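The Waiting State

The message came at 2 in the afternoon, and it was only one line. Renata Echeverría wrote that Grallham would visit in September and that they wanted to see the disk go in without help.

Lanying Zeng read it two times and closed the window. Then she opened it again, as if the words could become softer.

She had come to Civmont in the winter to write the planner. This was the part of the software that decides what the arm should do next, and in which order. Before her there was a man called Mensah, who had left a long file and no comments. She had kept some of his names for things. The state in which the arm holds still and looks at its data was called "waiting" in his file, and she found this a good name, even a little sad.

"What did she write?" asked Katalin Borbély from the other side of the bench. Katalin was responsible for perception. She spoke little before lunch and a lot after it.

"The disk. Without help."

"Without help from us, or without help from God?"

"She did not specify."

They had given the arm an old computer, lying on its side with the panel taken off. The disk stood upright in the tray to the left, in its blue carrier, as it had stood every morning. Katalin checked the pose of the tray against the value in her file, and changed the last digit, and changed it back.

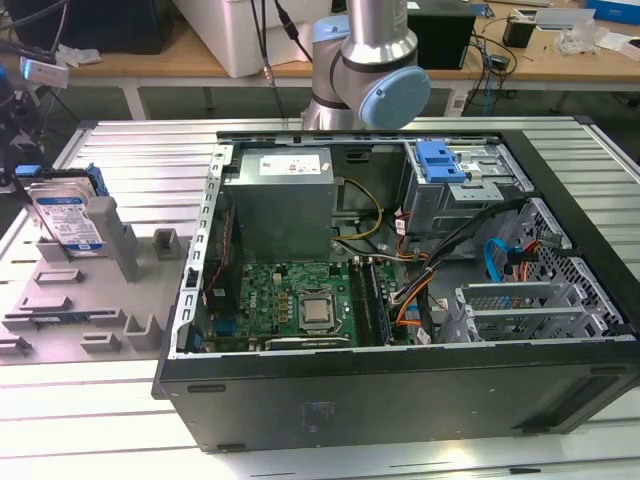 The trouble was easy to say and difficult to repair. In the simulator the task was perfect. Lanying had run it for 2538 trials during the nights, and the curve on her screen was so flat that she had once shown it to her mother on the telephone. But the simulator had no cables. In the simulator a computer was a grey box with a hole in it. In the real one the wires lay where they wanted, and each of them was, for the planner, either a wall or nothing at all.

If she told it that the cables were walls, it found no path and returned to waiting. If she told it that they were nothing, it went through them like a cow through a garden.

"You should let it touch them," said Katalin. "Softly. A person touches them."

"A person knows when to stop."

"Then teach it when to stop. I can give you the yellow ones and the blue ones. The black ones I lose against the frame."

Lanying thought about her grandmother, who could take a button out of a full tin without looking. She moved her fingers through the other buttons and was never angry with them. How would you write this down? It was a limit on the force, perhaps, and a patience. She opened a new file and called it komlow, the name of the street where the grandmother had lived. It was not allowed by the naming rules of the company.

She wrote until it was dark. There were three costs now instead of one. To touch something soft was a small cost. To push it was a bigger cost, and to push it for long was so expensive that the planner would prefer to go back and begin again. She wrote the steps on paper also, because she did not trust herself so late in the evening:

1. Look into the case from above the drive cage. Ask perception for everything it is sure of, and keep the rest as soft.

2. Bring the fingers to the two sides of the blue carrier. Do not close them before the two estimates agree.

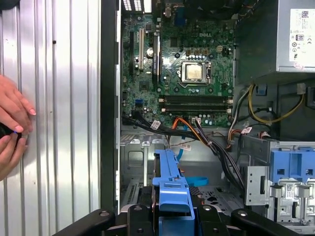 3. Go in slowly. If the force rises, stop and count to 60 cycles. If it does not fall, go back by the same path.

4. Do not be ashamed to return to waiting.

The last one she crossed out, and then she wrote it again, smaller.

In the morning Ohemaa Kpodo was at the bench before the others. She was the one who had the red button, and she took this seriously. She had pressed it 28 times since spring and remembered the reason for each.

"You look terrible," she said kindly. "Is it new?"

"It is new."

"Do I keep my hand on it?"

"Please, yes."

Katalin came with wet hair and sat down without greeting anybody. Lanying started the program. On the left screen the states went past in green letters: look, approach, confirm. The gripper came down over the open case and she watched the number for the force, because she could not watch the thing itself. It is a strange habit of people in this work. They have the machine in front of them and look at the number.

The number went up.
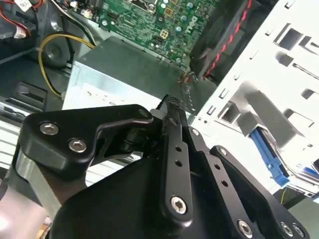
Ohemaa's hand became stiff. "Lanying."

"Wait."

"It is pushing."

"It is touching. Wait, please."

The number stayed where it was. The counter on the screen ran to 20, to 40, to 50. Nobody breathed very much. Then the number fell, not to zero but low enough, and the green word changed to continue.

Ohemaa did not press the button. She did not take the hand away from it either.

"Something moved," said Katalin, with her face close to the log. "One of the black ones. I did not see it and you did not need me to see it." She sounded half offended.

The program had still two states to go, and in the second of them there was an error which Lanying already knew, a wrong sign in the offset, which she had left for today. She let it run until there. The word on the screen changed to waiting.

Renata's message was still open under the other windows. Lanying pulled her chair nearer, found the line with the wrong sign, and asked if somebody had made coffee.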